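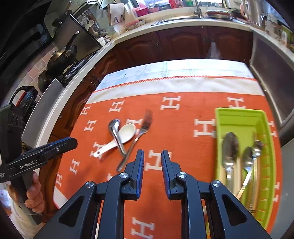
Scanning a small chapel with a rented laser scanner – how many setups do I need?

I've been asked to help record a little stone chapel near Larnora before the roof gets replaced in November, and I'm in a bit over my head. I've done plenty of photogrammetry on small stuff at my own table (cups, carved boxes, that kind of thing), but never a whole building and never with a terrestrial scanner. I know shiny things are trouble. A stainless steel spoon or fork comes out as a lumpy mess every time I try one, while something like a white ceramic soup spoon is only slightly annoying. So I'm worried about the chapel, because it has a polished brass rail and a lot of old window glass.

The rental place, Hollier, says the machine does a full turn in a few minutes and that I could be done in a day. The nave is 65 feet long, there's a tiny side room and a spiral stair up to the bell. My first plan has 60 setups, which sounds like a lot for one day?? Also, do I need printed targets, or can I trust the software to line everything up by itself? The parish wants a point cloud they can keep and some floor plans. I'd love to hear from anybody who has done a building like this.

Jolien Brouwer
Posted June 5, 2026

Kwan-ho Chung

Hi Jolien, fun project! I did a church a bit bigger than yours two years ago and I think you can bring that number way down for the nave. Big open rooms are easy. I'd put a row of setups down the middle, then a few more behind anything that throws a shadow, like pillars or the pulpit. The stair is what will eat your day. Every turn hides the one before it, so you need a position every few steps, and you'll be squeezing past your own tripod the whole way up (bring the smallest tripod they'll rent you, and wear something you don't mind rubbing on a wall). I spent longer on my stair than on the entire main floor.

On targets: yes, use them. Cloud-to-cloud alignment is fine in a room with lots going on, but a plain spiral looks the same at every level and the software happily snaps scans onto the wrong turn. I stuck checkerboards at the bottom door, on each landing and at the top. Please ask before you stick anything on old plaster, though. I used little weighted stands wherever there was paint. And make sure you have several scans through each doorway, with the door open, half in one room and half in the other. That's where my side room came loose and tilted, and I had to go back.

For the brass and the glass, don't spray anything on them. People do that with small objects in a studio, but you can't go putting powder on a historic rail. Just accept some noise, delete the ghost points behind the windows later, and take good photos of the rail from a lot of angles. If somebody can hang a plain sheet over the outside of the worst window while you scan, even better.

One more thing – do a test night at home. Scan your own hallway, go through the whole registration, export it, open it again. I found out my laptop couldn't handle the files the evening after the job, and it was not a nice evening.

Shufen Bai

just use a drone, much faster

Ho-yin Su

A drone won't get you the inside of a bell stair, sorry Shufen! It would be great for the roof, though, if the parish is okay with it and you have permission to fly there.

I agree with nearly all of Kwan-ho's answer. I'd add that you should think about the keeping part now, because you said the parish wants something that lasts. Ask Hollier which format you get the scans in. If it's only the maker's own format, export to E57 as well and hand over both. I'd also give them a text file saying what date each scan was made, where the targets were, what units you used and who to call. I inherited a survey once with 2412 photos and no notes at all, and I still can't tell you which wall half of them belong to. Two drives, kept in two different buildings, and a copy online if they can afford it.

Also, one day is optimistic. Setting up, moving, waiting for visitors to wander out of your scan, changing batteries... I'd rent for two days and use the second morning to fill holes. Look at your scans on a tablet before you leave the building, even if you're tired. The spots I always miss are the tops of cornices and the floor right under the tripod.

For the floor plans, slice the cloud at about waist height and trace over it. It's slow but simple, and your drawings will match the scan. Good luck with the stair!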